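Review: Salwood Wrist Camera Care Kit and Practice Guide

We run three small arms on packing and sorting cells, each with a camera at the wrist. The Salwood kit is a box of cleaning supplies, a printed test card, a log pad and a 50-page guide on keeping wrist cameras fit for use. I bought one in March and have used it on all three cells.

The supplies are ordinary. You get wipes, a blower, a bottle of lens fluid and a small lamp. The wipes leave no lint that I can find. The blower is weak, and I went back to my old Hirura one after the first week. The lamp is fine.

The guide is the reason to buy the kit. It sets out 17 rules, most of them one or two sentences long. The first says that no shift starts until a person has looked at a live view from every wrist camera. The fourth says that an image without one sharp edge anywhere in it counts as a failed check, even if the software accepts it. Rule nine says a failed check stops the cell, and the person who clears it has to write down what they did.

I like the fourth rule best. Our old check sheet from Polishchuk asked whether the picture was "acceptable," and people read that word however they liked on a busy morning. Asking for a sharp edge takes the guessing out of it. 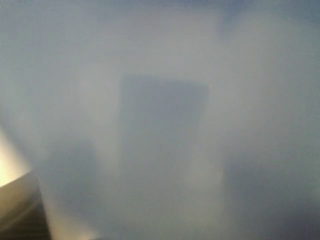
Rundel commented under my first draft of this review that a sharp edge is too low a bar, and that a part of the gripper should be in focus too, or the check tells you little about the distance the arm works at. I agree in part. Our lenses are set for the work surface, and the fingers sit too close to come out crisp. The guide allows for this in rule six, which has you place the test card at working distance and read the smallest line on it. It should say so more plainly, next to rule four.

The log pad has room for date, cell, result and initials. There is no space for the lens setting, so I write it in the margin. After 207 entries the pad is holding up, though the cover has come off.

Two things are missing. The guide doesn't say how long to keep failed images, and we settled on keeping them until the next full inspection. It also says nothing on who may change the exposure, and that caused an argument here.

The kit costs 354 with the spare test card, and the guide is not sold alone. That is a lot for wipes and a booklet. For a shop with one arm I would borrow a copy and write my own sheet. For three or more, it has been worth the money. Refill wipes are sold separately and took nine days to arrive.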